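Lulodby Garments: hand-held gripper demonstrations

README for release 2
Last edited August 31, 2025
Maintainer: Conall Keane

Contents

What is in the release
Folder layout
How a demonstration is made
Tasks
File formats
Calibration
Labels
Known problems
Loading the data
Splits
Privacy
Licence and citation
Changes

What is in the release

Lulodby Garments is a set of demonstrations of clothes being picked up, turned, folded and put down. Every demonstration was made by a person holding a gripper in the hand, in ordinary rooms, with no robot present. The recordings are meant for training policies that are later run on an arm with the same jaws fitted.

The release holds 108 sessions. A session is one person in one place working through one task list, and it contains several demonstrations. Release 1 had fewer sessions and only T-shirts and towels. Release 2 adds knitwear, hooded tops and trousers, and replaces all the pose tracks from release 1 with newly computed ones. If you have release 1 on disk, delete it before unpacking this one. The folder names overlap and the old pose files will not be overwritten in every case.

Teleoperated data is in a separate set called Puvico. The two share a task list but not a file layout. Do not unpack them into the same folder.

Folder layout

lulodby/
 sessions/
 s001/
 video/
 pose/
 jaws/
 notes.txt
 s002/
 ...
 calib/
 splits/
 tools/
 tasks.csv
 README

Session numbers are given in the order sessions were accepted, so they say nothing about the date of recording. Gaps in the numbering are sessions that were withdrawn.

How a demonstration is made

The operator holds the gripper by the handle and works the jaws with a trigger. The camera is fixed to the gripper and looks out over the jaws. A wide lens is used so that the garment stays in view during folds, when the hand turns a long way over.

Before each session the operator opens and closes the jaws fully, three times, in view of the camera. This is the jaw check. The tools use it to set the zero and the maximum of the jaw opening for that session. The operator then moves slowly round the work area to give the tracker a map of the room. Only after that does the first demonstration start.

A demonstration starts with the jaws open and away from the garment. It ends the same way. Operators were asked to keep the free hand out of the work unless the task is marked two-handed, to move at a steady speed, and to carry on after a slip if the garment could still be recovered. Slips and second tries are left in. They are marked in the labels and can be filtered out.

The garment is not prepared. It goes down however it falls, and the operator picks the first grasp point. Bedding, other clothes and furniture are left as they are. We did try a plain backdrop at the start of the project and dropped it, as policies trained on those sessions did badly on anything with a pattern behind it.

Tasks

There are 12 tasks in tasks.csv. The short names are:

pick_lift: grasp the garment and raise it clear of the surface
pick_place: move it to a second spot
flatten: spread a crumpled garment
fold_half: one fold
fold_sleeves: both sleeves in
fold_full: flatten and fold to a rectangle
turn_over: front to back
hang_hook: place on a hook
stack: place on top of another folded garment
unstack: take the top garment only
bin_in: put into a container
bin_out: take out of a container

fold_full is the longest and the least consistent. People fold jumpers differently and we did not impose a method. If you need one folding style, use the column fold_style in the labels, which has the values thirds, half and other.

Knitwear needs a word of its own. Thick knits do not behave like the T-shirts in release 1. The jaws have to close on a bunch of fabric, and a light pinch on the surface will often take hold of one rib and let the rest hang. Operators were told to push both jaws in before closing.

File formats

Video is one MP4 per demonstration. Pose is a CSV with a timestamp, position in metres and orientation as a quaternion, scalar last. Position is that of the point midway between the jaw tips. Release 1 used the camera centre, so check any code that was written for it.

The jaws file is a CSV with a timestamp and one value from 0 (closed) to 1 (open). The value is the opening of the jaws as measured from the video. It is not a force. On thick garments the jaws stop well short of 0 when the grasp is firm, and a policy that treats 0 as the only closed state will learn the wrong thing. For knitwear we suggest using the change in opening together with the grasp label.

All timestamps are in seconds from the start of the video. The three streams have already been aligned.

Calibration

The calib folder has one file per gripper. Use the file named in notes.txt for the session. The lens model is fisheye and the outer ring of the picture is dark; the mask supplied with each file removes it. Do not crop to a square by hand, or the calibration will no longer apply.
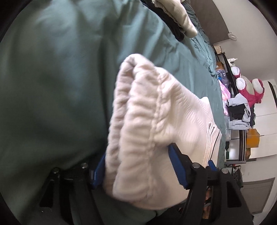

Undistorting the full picture stretches the corners a great deal and is of little use for training. Most of our own runs used the masked fisheye video directly. The script tools/undistort.py is there for people who need straight lines, and takes a field of view as its second argument.

If a jaw pad was changed during a session, notes.txt says so and gives the demonstration after which it was changed. New pads grip better than worn ones.

Labels

Each demonstration has a start, an end, one or more grasp intervals and a result. The result is success, partial or fail. Partial means that the garment ended in the right place but not in the right state, for example a fold with a sleeve left out.

Labels were made by a second person who watched the video. The operator's own view of how it went is kept in notes.txt where it was given, and the two do not always agree. Use the labels.

Known problems

Tracking is lost for short periods when a garment fills most of the view. The gaps are filled by interpolation and flagged in the column interp. We recommend dropping any demonstration with more than 50 flagged rows in a run.

The jaw opening is noisy when fabric hides both jaw tips.

Session s014 has the wrong gripper name in notes.txt. The correct one is Wernent B.

hang_hook has too few failures to be useful for training a success classifier.

Loading the data

python tools/load.py --root lulodby --session s001
python tools/check.py --root lulodby

Run check.py first. It compares file lengths and reports any session that did not unpack properly.

Splits

The test split is made by place, so no room in test appears in train. It has 14 sessions. Please do not tune on it. A validation list is provided for that.

Privacy

Sound was removed from all video. Demonstrations with a face or a readable letter in view were withdrawn. If you find one that we missed, send the session and demonstration number to the maintainer and it will be taken out of the next release.

Licence and citation

Free for research use. Commercial use needs written agreement. Cite as: Keane, C., Lulodby Garments, release 2.

Changes

Release 2: knitwear, hooded tops and trousers added. Pose recomputed. Position reference moved to the jaw tips. fold_style column added. Deák loader removed, as it only read the old layout.

Release 1: first version, T-shirts and towels.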